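The play kitchen has lived in our dining room since June, and I finally gave it a proper tidy this morning with my coffee going cold next to me. My niece Lụa is coming to stay for 2 weeks and I wanted it to look like a place where somebody could cook a pretend soup without finding a sock in the pot first!

We got it from Trinh Đặng down the road in Sturcombe, who wanted $46 for the lot and threw in a bag of felt vegetables. I would have paid more just for the colors. I'm a sucker for pale blue (my own kitchen is beige, which came with the house), and those diamond tiles along the back make me want to rip ours out.

My rule for putting it back together is that everything gets a place to go home to. Plates up on the shelf, utensils on their hooks, pans on the burners. Small stuff like the pretend eggs goes in a shoebox underneath, because otherwise it ends up under the couch and I find it with my foot.

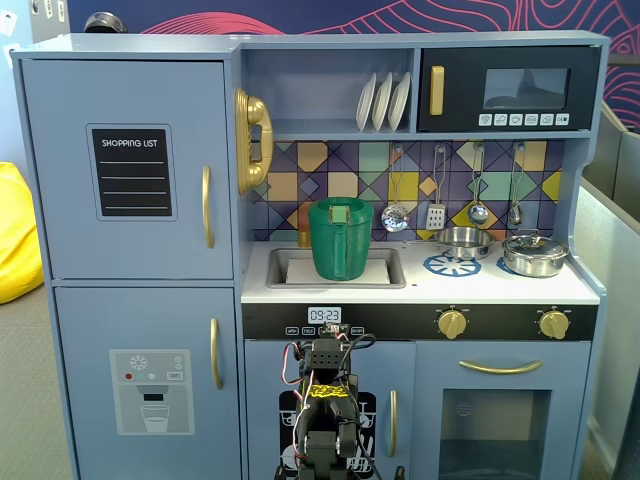 How do you clean a play kitchen without wrecking the printed bits?

Warm water with a drop of dish soap on a soft cloth, wrung out well, then dry it right away with a towel. I keep scrubby sponges far away from anything printed, and stickers come off with a little cooking oil and some patience.

The chalkboard shopping list gets the most use by far. Last time Lụa was over we had to "buy" 68 bananas and a horse, and I was sent to the store (the hallway) for them 7 times before lunch. She also loves the wall phone, mostly for calling her grandpa to tell him dinner is late.

Next job is the felt vegetables. The carrot has lost its top and I've got green thread somewhere, probably in the drawer with the batteries.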